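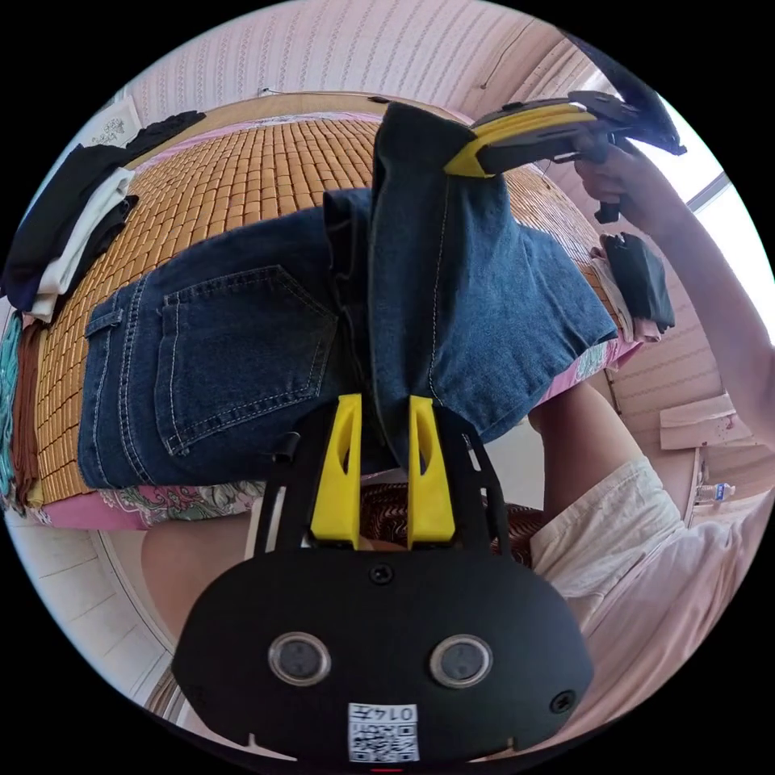
Folding jeans: thirds or halves? And does anyone else fold on the bed?

pegbag_jo
7/27/21
Right, settle this for me. I always do my folding on the bed, on top of the bamboo mat, and my sister reckons I'm making life hard for myself. Jeans are the ones that beat me. I lay them seat up, bring one leg over the other, then fold up from the hem, and they still come out like a doorstop. The drawer is 441 mm wide (yes, I measured it) and I can't get two pairs side by side. What does everyone else do?

Marrowfat
Halves, then thirds. Leg over leg, tuck that pointy bit at the crotch in so you've got a straight edge, hem up to just short of the waistband, then fold in three. They stand up on their own if the denim's heavy enough.

tidyish71
Can't agree with Marrowfat, sorry! Standing them up is lovely until you take one pair out and the whole row falls over. Flat pile every time, heaviest at the bottom. Also a bamboo mat is a GREAT surface for it, so ignore your sister. We sleep on ours all summer and I never bother taking it off to do the washing. Things slide about a bit but a duvet is far worse.

pegbag_jo
Thank you!! It was the sliding she was on about. Mine's over the ordinary sheet and it shifts if I lean on it.

Tolera Gebremichael
I hang mine. Two clips at the hem, upside down, no folding at all. The weight of the waistband pulls the creases out and I haven't ironed a pair since May.

Marrowfat
Fine if you've got the rail space, Tolera. There are five of us in this house and one wardrobe.

Tolera Gebremichael
Fair enough. I've got a Finico rail behind the door, it takes 11 pairs and then starts to bow in the middle.

sockdrawer_liz
Does nobody roll? I roll everything, jeans, tops, the lot. Fold in half, roll from the waistband down so the bulky end is in the middle. Did it for a fortnight away with one small case and never went back.

tidyish71
Rolled jeans in a drawer look like a box of logs Liz, I tried it and gave up. For a suitcase yes.

sockdrawer_liz
I like my logs :)

pegbag_jo
OK so I've just had a go at Marrowfat's way with the crotch bit tucked in and it's miles better. Two pairs fit with a bit of a shove. Might try rolling the black ones, they're thinner. Next question, what do you all do with clothes that have been worn once?

Marrowfat
Chair.

tidyish71
Hook on the back of the door. Chair is how it starts.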